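What the Bus Timetable Doesn't Say: My Project on Waiting in Cilldale

Module report, second year, Human Geography
By Tsz-kin Wan

I picked bus stops because I spend a silly amount of my life at one. The number 23 goes from the top of Cilldale down to Stikell and on to the college, and I've been catching it since I was in sixth form, so when our tutor said to study "a place you already know too well" I didn't have to think very long!

My question was pretty simple to begin with. How long do people think they've been waiting, compared with how long they really have? I'd read a bit about perceived waiting time (the list is at the end of my folder) and the general idea is that waiting feels longer than it is, especially if you're cold or bored or don't know when the thing is coming. I wanted to see if that held on my own route, and whether the type of stop made any difference.

Choosing the stops

I went for two stops. The one by Skurkow Bakery has a proper shelter with a bench, a light and one of those electronic boards. The other is on Fang Lane and is a pole in a verge. That's the lot, a pole with a timetable case on it, and the case has gone so cloudy you have to put your nose against it to read the evening times. Both are on the same side of the road and both get the same buses, which meant I could at least pretend I was being scientific.

I did my fieldwork in October, mostly between four and six in the afternoon. I'd stand a little way off, note when somebody arrived, and then go over and ask if they'd mind answering a couple of questions before their bus came. If the bus turned up while I was still fumbling with my clipboard I lost them, and I lost quite a few this way in the first week. I also lost most of a Friday to rain that got inside my plastic wallet and turned my answers into blue soup. After that I copied everything up at the kitchen table the same night, before tea if I could manage it. 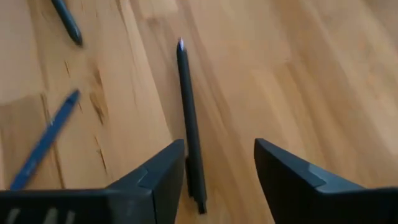

Chia-hao Hsiao read my first draft and thought I'd got the whole thing backwards: people at Fang Lane might be the ones who already know the bus times by heart, so of course they'd guess better, and it would have nothing to do with the pole or the shelter. I was quite annoyed for an evening and then went back and added a question on how often people used that stop. It's the best question on the sheet now, so thank you for that, I suppose.

What people told me

I'd expected the Fang Lane people to overestimate wildly, standing out there in the wind, and the bakery people to be fairly close. The Fang Lane half came out more or less as I'd guessed. Nearly everyone who was new to that stop thought they'd been there longer than they had, and a few were properly cross about it. The regulars were much better, as Chia-hao had predicted (grr).

The bakery stop surprised me. People there were good at saying how long they'd been waiting but they trusted the board far more than I do. When it said the bus was due and no bus came, they got fed up much quicker than anyone on Fang Lane, where there's no board to let you down. One woman told me she'd rather not know. A man with a folding bike said the board was the only reason he took the bus at all, so there you go.

I also got loads of things I never asked for. People talked about the old Sunday service, about which drivers will wait if they see you running, about the smell of the bakery at half five when you've had no lunch. I've put these in a section of their own because I couldn't bear to throw them out, though I know they don't answer the question.

What went wrong

My sample is small and it's lopsided. Lots of students, hardly any parents with pushchairs (they had their hands full, and I felt mean asking). I only covered late afternoons, so I can't say anything at all about the early buses, when I suspect people are a good deal less chatty. And I was there in person, asking people to think about waiting, which must change how the wait feels.

Cilldale has almost 1,000 households and I spoke to a tiny slice of them, so please don't take this as what the village thinks.

If I did it again

I'd do mornings as well, and I'd find a third stop with a shelter but no board, so I could pull those two things apart. There's one out past the Stikell turning that might do. I'd also wear thicker socks. My tutor wants me to carry this on into next term and I've said yes, provided I can do the first half indoors with the old timetables from the library.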